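Pesäpallo and Baseball News | Playoffs

Karppinen Beat Jiseo 4-2 in the Rain and Are One Win From the Title

Karppinen took the second game of the final series on Saturday's usual stage, the old field at Pitar, and they now lead Jiseo two games to none. The score was 4-2. It was not a beautiful game of baseball, but the home fans will remember the seventh inning for a long time.

The attendance was 1,366, the best number of the season at Pitar, and this in a cold November evening when the rain did not stop before the fifth inning. The start was moved later because the infield had water near third base. When the first pitch was finally thrown, many people in the left stand were already standing under umbrellas and did not sit down again.

Jiseo began better. Their leadoff hitter walked, stole second and came home on a single to right field. In the third inning they added another run after a wild throw to first base, and at this point the visitors looked like the stronger team. Karppinen had only one hit in the first four innings, a soft ball over the shortstop which brought nothing.

The home team got one run back in the fifth, with a double down the line and a ground ball. Then came the seventh. Jiseo changed the pitcher with one out and a runner on first, and the new pitcher could not find the strike zone. He walked the first two batters he met. With the bases full, Sointu Tuominen hit the first pitch she saw deep to left center, and the ball rolled all the way to the fence. Three runs scored, and Tuominen stopped at third base with both arms in the air.

"I had decided already in the dugout that I will swing at the first one," Tuominen said after the game. "He had thrown eight balls before me. I thought he must throw one in the middle, and he did."
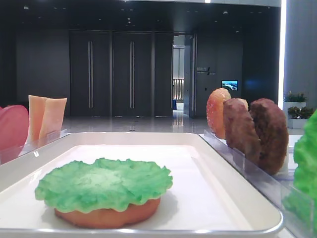
Bun, lettuce, patties and a tomato-like slice.

Jiseo had one more chance. In the ninth they put runners on first and second with nobody out, and the bullpen of Karppinen had been used a lot in the semifinal. Manager Orvokki Heinonen walked to the mound, talked for a short moment and left her closer in the game. A pop fly and a double play ended the evening.

Heinonen said that she did not think of making a change. "Her arm was good and the ball was going down. If I take her out there, I must use a starter, and then I have a problem in the next game. I asked her if she wants to finish and she said yes."

The manager was less happy with the defense. Karppinen made two errors, and the wild throw in the third inning was the same kind of mistake that cost them a run in the opening game. There will be extra infield practice before the team travels.

For Jiseo the situation is now difficult. They left too many runners on base again, and their best starting pitcher is still out with a sore shoulder. The club did not want to say if she can throw in this series. The team trained with her during the week, but only light throwing from a short distance. Without her, the third game will probably be given to a younger pitcher who has thrown 36 innings this season, most of them in relief.

The third game is played at the home field of Jiseo, the Lesix ground, where the outfield is larger and the home team has lost only twice since the summer break. The left fence there is farther away than at Pitar, so a hit like Tuominen's can have more room to roll, but fly balls are also caught more often. Karppinen need one more win. If Jiseo win, the fourth game is also at Lesix, and a possible fifth game would come back to Pitar.

Gates at Lesix open two hours before the first pitch. Tickets for the visitors' section are sold at the Karppinen club office, and the supporters' bus leaves from the parking lot behind the Pitar field.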